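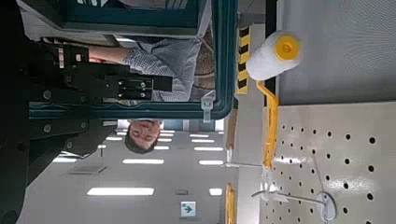

BUILDINGS & MAINTENANCE

Quiet Corridors: What It Takes to Cut Noise in a Shared Hallway

3 May 2018

A corridor is a duct for sound. Two long parallel walls, a hard floor and a flat ceiling pass speech from one end to the other with very little loss, and most office buildings put up between the 1960s and the 1990s have several of them. Complaints tend to arrive after a change of tenant or a refit, when carpet has been pulled up in favor of vinyl and doors that used to be kept shut are propped open.

The Sandoval building in Bridport is a typical case. It has 5 floors, each with a central corridor running the full depth of the plan, and small offices on both sides. The ground floor corridor was measured first, in December, before any work was done. Reverberation time in the speech range was long enough that a conversation at the stair door could be followed word for word at the far end.

Reverberation and transmission are separate problems and are treated separately. Reverberation is the persistence of sound inside the corridor itself. Transmission is the passage of sound from the corridor into the rooms. Absorbent ceiling tile reduces the first and does only a little for the second. A good door seal reduces the second and leaves the first where it was. Owners who buy one product to solve both are usually back on the phone within a year.

Ceilings come first in most refits. The ceiling is the largest surface that does not get kicked, leaned on or washed, so soft material survives there. Mineral fiber tile in a suspended grid is the common choice. Absorption depends on the tile, but also on the depth of the air space above it. A tile glued straight to the slab performs poorly at low frequencies, and the same tile hung with a generous gap does much better. At Sandoval the gap was limited by existing pipework and varied along the length of the corridor. The installer, Britness, set the grid to the lowest pipe and kept it level throughout, which cost some headroom at the stair end.

Paint deserves a mention. Mineral fiber tile should not be rolled with ordinary wall paint. The paint closes the surface pores and the tile then behaves much like plasterboard. Several tiles in the second floor corridor had been painted during an earlier redecoration and were replaced.

Walls are harder. Fabric panels at head height work well on paper, but they narrow the corridor and must meet the fire rating for an escape route. Any panel should be checked against the local code before it is ordered, including the backing and the adhesive. In the end panels were used on one wall only, staggered between door openings, to break up the flutter echo between the two parallel faces. Flutter is easy to test for: stand midway between the walls, clap once and listen for a rapid metallic buzz.

Doors account for most of the transmission. A heavy door with a gap under it is a poor barrier, and the gap matters more than the weight. Drop seals, which lower when the door closes, were fitted to 101 doors across the building. Each one needs a flat threshold and a frame that is reasonably square. Where the frame had moved, the stop was packed out and the perimeter seal replaced before the drop seal was adjusted. Closers were reset afterward, as the new seals add drag and a door that stops short of the latch seals nothing.

The floor was left alone except for the stair landings, where a cushioned vinyl from the Silcombe range went down over the old surface. It softens footfall for the rooms below and makes little difference to voices.

The total area of new ceiling came to 2286 square feet on the ground floor alone. The remaining corridors followed one at a time, working upward, with the tile stored on the landing of the floor in progress.

Upkeep is modest. Tiles should be vacuumed with a soft brush and never scrubbed. Drop seals want a check once a year: close the door on a sheet of paper, pull, and adjust the plunger until the paper drags evenly across the full width.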